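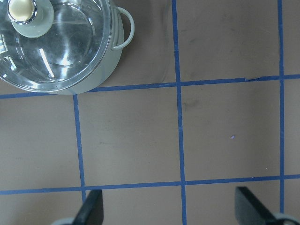 Lidded pots: your questions answered

Questions about the pale green pot with the glass lid, sent in through the shop or asked at the counter. Last updated 16th October.

How do I look after the glass lid?

Wash it by hand in warm soapy water and dry it with a soft cloth. Pay attention to the thin metal rim, where food and limescale collect on the underside. An old toothbrush works well. Don't use scouring powder, as it leaves fine scratches that show up badly once there is steam behind them.

Let the lid cool before you rinse it. Hot glass under a cold tap can crack.

The knob on my lid has come loose. Is it faulty?

Usually not. The knob and the wide disc beneath it are held by one screw from the inside of the lid. Hold the knob still and turn the screw clockwise until it stops moving, then leave it. Overtightening puts strain on the glass. If the screw is missing, write to Lacey Dobson in spares and she will post one out. There is no charge for the first replacement.

Can I cook corn on the cob in it?

Yes, and it is one of the things we get asked most. Strip off the husk and silks, bring enough water to the boil to cover the corn, and put the lid on. Fresh corn takes around 6 minutes. Corn that has been in the fridge for a few days wants a little longer. Don't salt the water, salt it at the table.

If the ears are too long to lie flat, snap them in half or cut them with a heavy knife before they go in. Forcing the lid down over the ends will let the steam out at one side and may chip the rim.

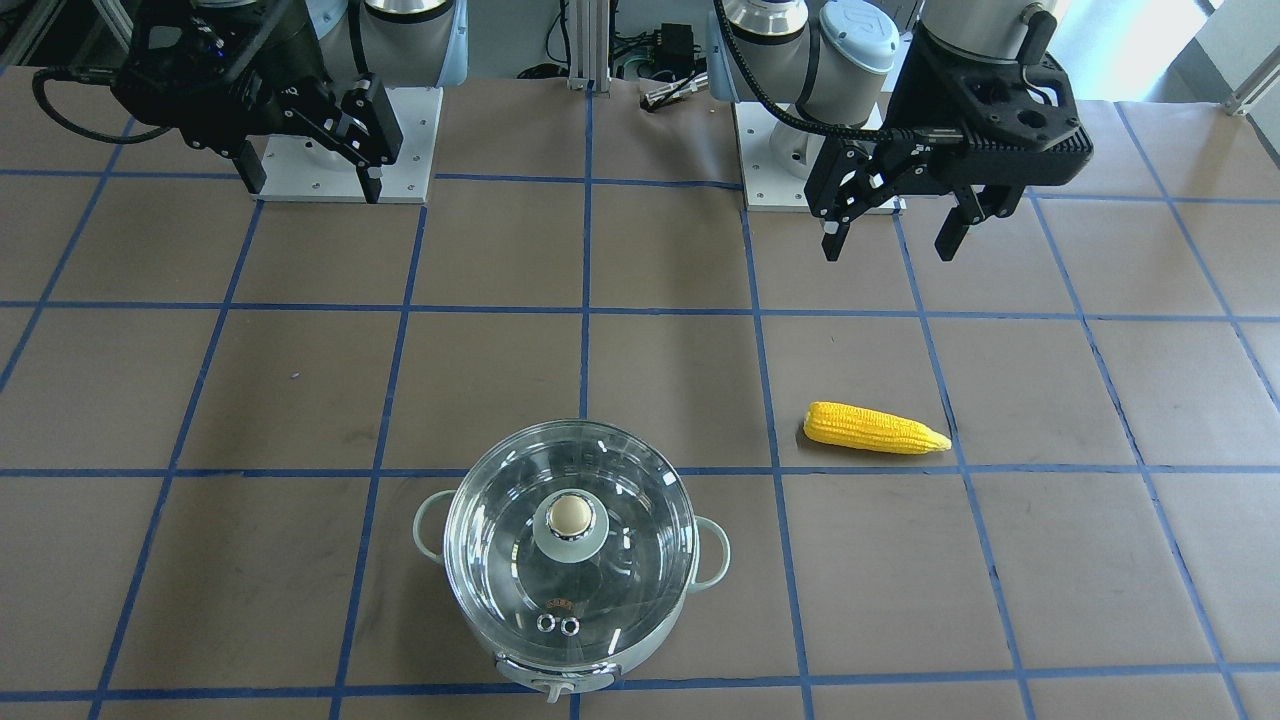 Frozen cobs can go in straight from the freezer. The water will go off the boil when you add them, so start timing when it bubbles again.

What should I stand it on?

Any flat, dry, steady surface with room on all sides. Keep the side handles turned in from the edge of the worktop where a child could catch hold of it. If you are worried about marks on a wooden table, put down a sheet of brown paper or an old tray before you start serving.

Is the green finish safe with metal spoons?

We would use wood or silicone. Metal won't ruin it in one go but it will dull it. Terence Horrocks in our Bustow shop has had his for years and only ever used a wooden spoon in it, and the inside still wipes clean.

How do I get rid of a smell?

Simmer 300 ml of water with 2 tablespoons of white vinegar for a few minutes, lid on, then empty and rinse. Store the pot with the lid upside down or slightly to one side so air can get in.

Can I return it once I've used it?

Unused pots can come back within 90 days with the receipt. Used pots can only be returned if there is a fault. Please send a photo of the fault first, addressed to Lionel Parsons, and wait for a reply before you post anything. Orders placed in November can be returned up to the end of the following February.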